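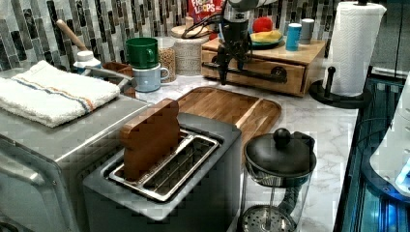

The toaster corner, with wooden toast in the left slot.

I rearranged the counter again in March. The kitchen in our Grurville rental is small, and the stretch by the wall has to hold everything we use before 8 a.m. Toaster and French press go side by side now. I used to keep the press by the sink and walked back and forth with it every morning.

The cutting board stays flat behind the toaster. I had it standing on edge for a while and it fell over twice. 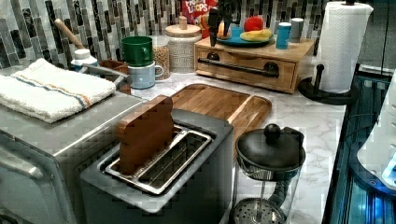

Mugs were the next problem. We own 19 and the cabinet holds maybe a dozen, so I boxed up most of them and drove them to the thrift store in Lurnness. Two of the keepers live out on the counter, the green one stacked on the pale blue one, with the glass jar of grains next to them. The white canister with the wooden lid went back there too. I like having it within reach, even if I have to lean over the toaster to get it.

Next is the drawer under the stove, which has six spatulas in it and won't close all the way.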